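Gripper keeps catching the edge of the bin on items near the wall

Posted in Home builds and shared workshops
Tags: gripper, bin picking, collision, workspace limits

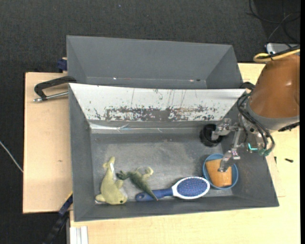 Test bin with the arm over the right-hand end. The round black container in the rear corner is the worst one.

I'm putting together a pick and place setup in our shared workshop. The job is simple on paper: take mixed objects out of the front bin, drop them in the empty one behind it, then swap over and do it again. Both bins are clamped to a pair of wooden tabletops. The arm comes in from the right and has a two-finger gripper on it. The planning software is Colleck, running on an old desktop under the bench.

Soft things in the open part of the bin are fine. The plush dolphin goes across nearly every time, and the lizard does too unless its tail is lying over the hairbrush handle, in which case both come up together and one of them falls off halfway.

My problem is anything close to a wall. I did a run of 273 picks in November and went through the log afterwards. 73 had failed, and most of those were in the two right-hand corners. Either a finger touches the sloping wall on the way down and the arm stops on a force limit, or the planner says there is no valid grasp and skips the object. The cup lying in the blue bowl gets skipped a lot as well.

I have tried lowering the approach speed and making the safety margin around the walls smaller. The smaller margin gave me more attempts and also more stops, so I put it back to 20 mm.

Is there a usual way of dealing with this, or do I need longer fingers?

Behrouz Tabrizi

Babak Arabzadeh
Accepted, 11 votes

Longer fingers would help a bit but I would leave them until last. They bend more, and you'd have to redo your tool length and probably your force limit too.

First check how the bin is modelled. A lot of people enter it as a plain box with vertical walls, using the outside measurements at the top. Your walls slope, so the real floor is smaller than the box floor. The planner then thinks there is space at the bottom of the corner that is really wall. Measure the inside at the floor and again at the rim, and put the four walls in as tilted plates. In Colleck you can do it by hand in the cell file, under fixed obstacles. Restart afterwards, it doesn't reload that part on its own.

Second, tilt the approach. If you only allow straight down grasps, one finger always has to fit between the object and the wall. Let the wrist lean so that the fingers point towards the wall at the bottom and the palm stays over the middle of the bin. I allow up to 40 degrees on mine and hardly use the last part of it.

Third, for open cups, don't grab round the outside. Put one finger inside and one outside, with the outside finger on the side facing the middle of the bin. This needs its own grasp type with a narrower starting gap. I keep the closing force low for it, as a cup gripped by one side of its rim will swing.

For the cup in the bowl, decide what you want first. If they count as two objects you need to take the cup first, and the bowl has to be left out of the collision check for the final bit of the descent, otherwise it will go on being skipped. If you don't mind them moving together, grip the bowl by its rim and go slowly.

I would also look at the clamps. Push the front bin sideways by hand and see if it moves. Mine had shifted a few millimetres after a week of the arm leaning on it, and every wall in the model was wrong by that much.

Vandari
3 votes

Just put a wedge of foam in each corner so things can't get in there. Took me ten minutes. Not very elegant but my failures went right down and I didn't have to touch any software.

dumurora_bench
1 vote

What gripper is it? I've got a Vasić one and there's a setting for finger width that was wrong out of the box.

Also you could nudge things. Close the fingers, lower them beside the object on the wall side if there's room, drag it towards the middle, then pick as normal. It's slow but it sorted the hairbrush for me. Doesn't work well on anything standing upright because it falls over and rolls back.

Comments on the accepted answer

Behrouz Tabrizi: The walls were in as vertical, yes. I used the rim size. I've now put them in as tilted plates and the stops in the front right corner have mostly gone. The rear right one is still bad.

Babak Arabzadeh: Is the wrist running out of travel there? Turn on the joint readout and watch the last two joints as it goes in.

Behrouz Tabrizi: Joint five is at its limit. So it can't lean the way I want in that corner.

Babak Arabzadeh: Then try turning the wrist half a turn and leaning from there. If the cables won't allow that, move the bins a little further from the base and measure everything again.

Behrouz Tabrizi: The cables are the tight part. I'll try moving the bins first and post the new log when I've done a full run.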